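By the time I find the right door in Pladodside, Şükran Akbulut has already put the kettle on twice. She apologises for the stairs, then for the cat, then for the state of the kitchen, which looks perfectly fine to me, and sits me down in the chair with the good cushion. On the table there are seven notebooks with cracked spines. I'm allowed to touch all of them except the brown one, which was her mother's.

We are here to talk about soup, or at least that was the plan when I rang her in February. Akbulut has been collecting soup recipes from home cooks for most of her adult life, and her first book, named Sezer after the street where she grew up, has finally gone to the printer at the age (hers, she is quick to point out, and she's proud of it) of 71.

"I never thought of it as a book," she says, pouring. "I thought of it as a habit. Some people do crosswords. I would hear that a neighbour made a good lentil soup and I would go and bother her until she showed me."

Bothering is a word she uses a lot. She bothered the woman upstairs, she bothered her dentist, and for one whole winter she bothered a bus driver on the Nonden route whose grandmother put dried mint and a spoonful of sour plum paste into everything. He wrote the recipe on the back of a timetable and she still has it, folded into the third notebook, with a favourite line underlined in green pen: "Stop when it smells like her house."

"How do you test a thing like that?" she says, laughing. "I made it again and again. In the end I rang him and held the phone over the pot, as if that would help!" 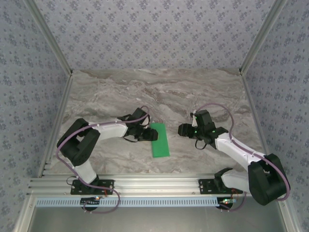
She grew up in a household where soup came first at every meal, breakfast included, and she remembers being honestly shocked, when she moved away, to find people treating it as something you had when you were poorly. Her mother made a yogurt and rice soup on Friday evenings and was very strict about the stirring. One direction only, and no talking until it had come to the boil.

"I asked her why we couldn't talk," Akbulut says. "She said the soup would split. I was grown and married before I understood that she had been at work since six in the morning and wanted some quiet."

I ask whether she stirs in one direction herself and she gives me a look. Of course she does.

The notebooks aren't organised in any way that I can follow. A recipe for barley broth runs into a shopping list, then a phone number, then what seems to be half of an argument with her sister about chickpeas. When the small press Zesov agreed to take the book on, her editor asked for the recipes to be typed up under headings, and Akbulut did try. She got as far as a heading for "Green" and another for "Not Green".

"Where do you put a soup that starts out green and goes grey because you've forgotten it?" she says. "That one is delicious, by the way. It's the spinach one. Don't be frightened of the colour."

They settled on ordering the chapters by how much time you have, which suits the way she cooks. The opening chapter is for people who have just come in from work with their coat still on. The last is for a wet Sunday with a bone in the freezer, and has a tripe soup that runs to 2 full pages and begins with a paragraph on making up with your butcher.

Zesov has printed 3,000 copies, a number that plainly alarms her. She has worked out how many people she knows, and how many of those have a kitchen, and there is a gap.

"My sister will take a few," she says. "She wants to check what I've written about the chickpeas."

There's a pot on the stove behind her the whole time we're talking, and a little after one o'clock she gets up, tastes it, frowns and adds lemon. It's the bus driver's soup. She ladles it into blue bowls and goes looking for the bread, calling back over her shoulder that I ought to start without her, and that I should tell her the truth about the salt.

I have a second bowl, and then she writes the recipe out for me on an envelope, leaving off the quantities. When I ask how much plum paste, she holds up a teaspoon, considers it for a while, and swaps it for a bigger one.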